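Robots at Work: Getting Holiday Apartments Ready
Updated 6/4/21

When a family leaves a holiday apartment, somebody has to get it ready for the next family. The beds are changed, the bathroom is scrubbed, and the towels, cups and remote controls all go back where they belong. In the seaside town of Tinevport, a company called Bandley does this job. It has 24 cleaners.

Bandley is getting ready to use robots for part of the work. When a machine does a job that a person used to do by hand, we call it automation. A dishwasher is automation. So is the door at the supermarket that slides open when you walk up to it.

Where does a robot learn?

A new robot is not sent straight into an apartment, where it could break a lamp or scratch a table. It starts in a simulation. A simulation is a pretend place made by a computer, a lot like the world inside a video game. The robot in it is pretend too. A company called Vainio makes the one for Bandley and has named it Plaltdale.

Plaltdale has rooms, doors and furniture. The pretend robot has to find its way around them and learn to reach for things. Its hand is called a gripper. The gripper has two stiff fingers that open and close, and it has no thumb and no palm that can feel. Reaching out over a flat surface is one of the first things to practice.
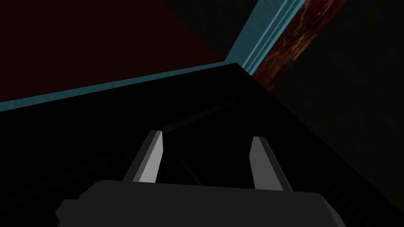 But my mom cleans hotel rooms and she learned it in one morning, a reader wrote to us, so why does a robot need so long? People start with a big head start. By the time you are grown up you have picked up thousands of cups and towels. A robot has to begin at the beginning. In May the pretend robot made 3436 practice tries, and it still was not ready for a real apartment.

What changes for the cleaners?

The plan is for the robots to carry and put away small things. The cleaners will still do the beds, the scrubbing and the final check. Some of them have a new task as well. They look at the practice tries on a screen and mark what went wrong. A cleaner knows that a towel folded the wrong way has to be folded again. The computer does not know that until a person tells it.

Each cleaner who does this gets up to 10 hours of training first. They are paid for those hours.

Bathrooms come late in the lessons. They are often small, and a robot with two arms needs space to turn. It must get through the doorway without bumping its arms, then keep away from the sink and the toilet.

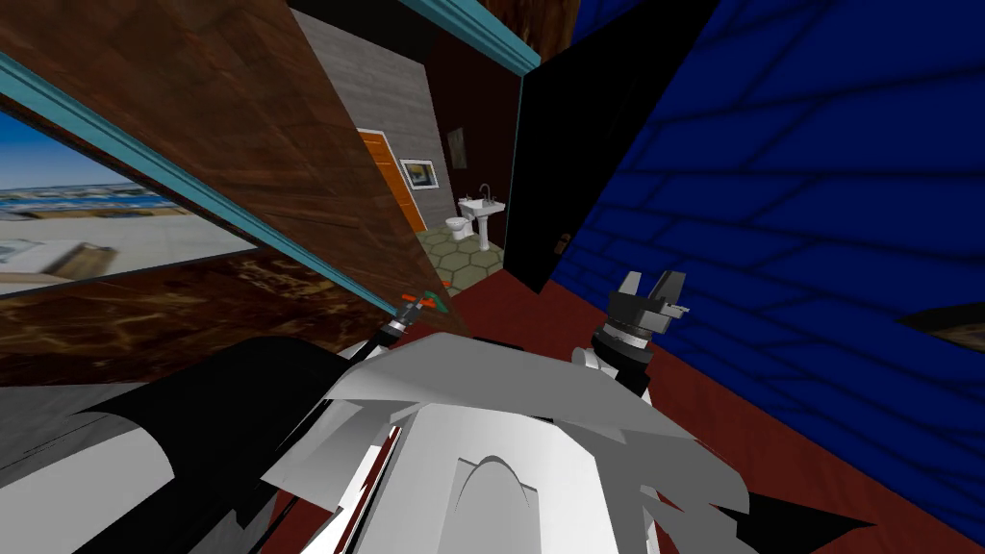
Will the robots take all the jobs in the end, another reader wanted to know. Bandley says no cleaner will lose a job this year. It has not made a promise for the years after that. Some of the cleaners are looking forward to carrying less. Others worry that they will be given fewer hours, and they have asked for a meeting with the company.

Words to know

Automation: using a machine to do work that people did before.
Gripper: the part of a robot that holds things.
Simulation: a pretend place or event made by a computer.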